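Open house at the Veltthorpe lab: notes on two arms and a plate rack

I drove out to Veltthorpe in November for the open house at Kirkitz, the small automation shop that took over the old Tkachenko building. The parking lot was full by the time I got there and the sign-in sheet had run onto a second page. I had one question in mind, which was how well a pair of light arms copes with household objects when no fixture holds anything in place. Most of my own work is with pallets and cartons, where the part shows up at the same pose every time or somebody gets a phone call.

The main station is called Hunis. It consists of two arms mounted at the front edge of a table, facing away from the operator, with cameras at the wrists and a fixed camera looking over the whole workspace. The current work is dish handling: a small wooden rack with vertical pegs, a few light plates, and a table that also holds things nobody plans to move, such as a mug, a stapler and a roll of tape. Oona Koskela ran the station for the afternoon and took questions between runs. The log screen next to her showed 1,509 recorded episodes, of which 412 involve the rack.

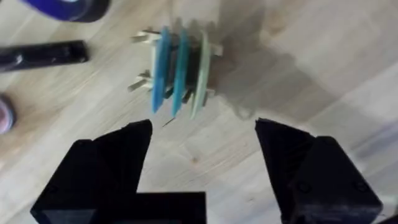 The wrist view was on a monitor to the left, and I spent more time watching that than the arms. A wrist camera gives you the fingers and the target in the same picture at a fixed relationship, so the last bit of the approach can be corrected without a precise calibration between the camera and the base. The cost is that the view smears whenever the arm moves quickly, and the arm casts its own shadow on whatever it is about to grab. I asked how much the shadow matters. Koskela said they had changed the overhead lights once and seen grasp success drop until they recorded new data under the new lights. She didn't have a figure for the drop.

The fingers are matte black and faceted, with tips that angle inward. I would have expected flat parallel pads. A pointed tip gets under the rim of a thin object more easily, but it leaves a small contact area, and a plate held at one spot on its rim wants to rotate about that spot. Their answer is to grip harder and move slowly when the plate is close to the rack. I would try a strip of soft material on the inner faces first. It is a cheap change, and it can be undone in a minute. Koskela said it was on the list, behind cable routing.

Cable routing deserves its place on the list. The cables hang from the gripper ends in free loops, and in a two-arm cell every loop is something for the other arm to catch. I have lost a day of production to one snagged encoder cable and have had opinions about strain relief ever since. 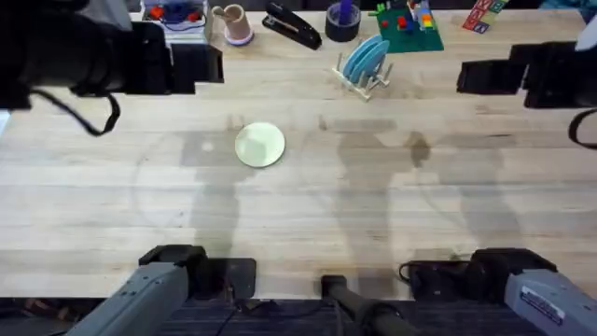 The fixed view is the one I would use for deciding where things are, with the wrist views reserved for contact. It covers the table from the arm bases to the row of objects along the far edge, and a plate lying flat near the middle is easy to find against the wood even with shadows around it. Getting it off the table is the hard part. A flat plate gives a two-finger gripper very little to close on, so the arm has to work at the rim, and the plate slides if the finger comes in too low. The second arm can hold the opposite side. In the runs I watched it did this on some attempts and stayed parked on others, and I could not work out the rule. Koskela said there is no written rule, only whatever the policy took from the recorded operators, who had different habits.

That would bother me in a production cell. When a carton gripper misses, I can trace the miss to a sensor or a threshold and change one number. With a learned policy the fix is more recordings, and the schedule depends on how many operators are free. Kirkitz budgets 222 new episodes for each change of object type. I asked where that number came from and was told it was what fit into the week the first time they did it.

I also asked about cycle time, because I always do. They don't track it yet. For a research setup that is reasonable, but I'd start logging it now, while it costs nothing, so there is a baseline when a customer asks.

The handout lists a room 648 for the technical talk, which had been moved downstairs by the time I found it. I caught the second half. It dealt mostly with time synchronization between the cameras and the joint readings, and it was the best part of the afternoon. The slides are supposed to go out to everybody on the sign-in sheet. I'll write up the synchronization material separately when I have them, along with whatever I can find on the finger geometry.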